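Fluter Long-Handled Scoop

Product information – Kitchen and pantry range
Supplied by Dendell

The Fluter scoop is intended for portioning dry goods in shared kitchens, canteens, school pantries and the home. It is suitable for flour, rice, oats, sugar, dried beans and similar foods. The bowl is broad and rounded with a flat front lip, which allows the user to reach the last of the contents in a bin or jar. The long, narrow handle keeps the hand clear of the food.

The scoop is molded in a translucent lavender-gray. The level of the contents may be judged through the wall of the bowl, although the scoop carries no measuring marks and should not be used where an exact weight is required.

Specifications

Capacity, level: 200 ml
Capacity, heaped: roughly 300 ml
Color: lavender-gray, translucent
Finish: lightly frosted
Supplied in: packs of 2, or cartons of 18

Use and care

Wash before first use in warm water with a mild detergent. Abrasive pads will mark the surface and should be avoided. The scoop may be placed on the upper rack of a dishwasher. It is not intended for hot oil, for boiling liquids or for use in an oven or microwave.

Scoops used for different foods should be stored separately. Where allergens are handled, one scoop should be assigned to each container and labeled accordingly.

Ordering

Orders from schools and public kitchens are handled by Birthe Þorgeirsson at the Umamstead office. Single packs may be purchased from the Mosoti store counter. Cartons are sent unopened and may be returned only in that condition. Replacement of damaged items – including those damaged in transit – should be requested in writing, quoting the order number.

Page last revised Feb 18, 2026

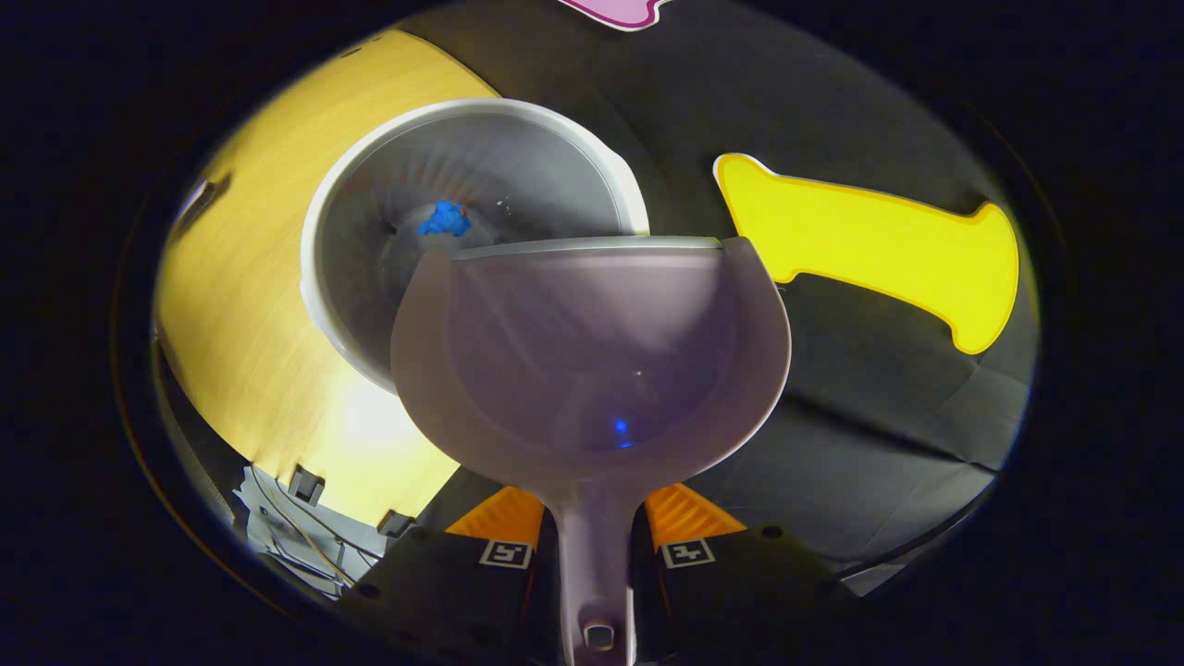 Fluter scoop in lavender-gray, with a white round bowl behind.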